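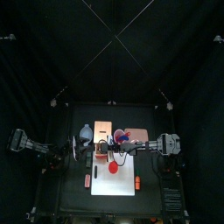 Two robot arms above a black square tabletop

The Fanon Test (formally the Fanon Graduate Aptitude Test, FGAT) is an admissions exam for master's and doctoral programs. Run by Barasa, a testing office based in Tundton. Taken mostly by people in the last year of a bachelor's degree, some older. Not the same as the Fanon Language Test, which is a separate exam for undergraduates.

Format

Two parts, taken on the same day. Part one is reading and reasoning, part two is math and data. An essay was included in early versions, later droped. Calculator allowed in part two only, on screen. Test takers can skip a question and come back to it, but only inside the same part. Once part two opens, part one is closed for good.

Paper version still offered at a few sites. Same questions, longer breaks.

Scoring

Raw points are turned into a scaled score, top mark 1000. No penalty for wrong answers. Scores go to the test taker first and then to schools, and only if the test taker picks them. Up to 12 schools can be picked at no extra charge. See also: Score reporting.

Most programs publish a range, not a cutoff. Trunard College lists a cutoff for engineering but waives it for applicants with a strong work record. Waiver rules differ by department and change often, check the current catalog.

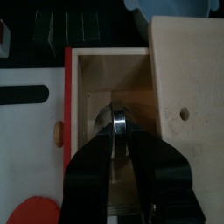
Shiny metallic ring between two black gripper fingers

History

First drafted by Angeliki Makris and Pieter Willems as a placement exam for one department. The trial group was 256 students, all from Tundton. Other departments picked it up, mainly to save on writing their own. Barasa took over the printing and later the whole thing. Move to computer testing came after that, along with the current scale. The older scale is not convertable to the new one and schools generally ignore scores reported on it.

Retakes

Allowed after a waiting period. Best total counts, parts can't be mixed from different sittings. Registration for the winter sitting closes in December. Late registration costs extra.

Criticism

Main complaint is cost. Second is the clock in part two, seen as testing speed more than math. Stavros Sotiropoulos compared scores with first-year grades and found a weak link for the humanities, stronger for the sciences. Barasa disputed the sample.
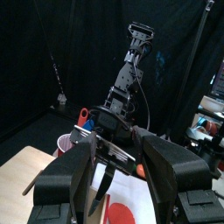 Xóchitl Bermúdez argued in response that first-year grades are a poor yardstick anyway, and that the scores should be checked against who finishes the degree. She also wanted the essay back, "graded by the department and nobody else." Barasa has not announced any plan to restore it.

See also

Graduate admissions
Score reporting
Placement exam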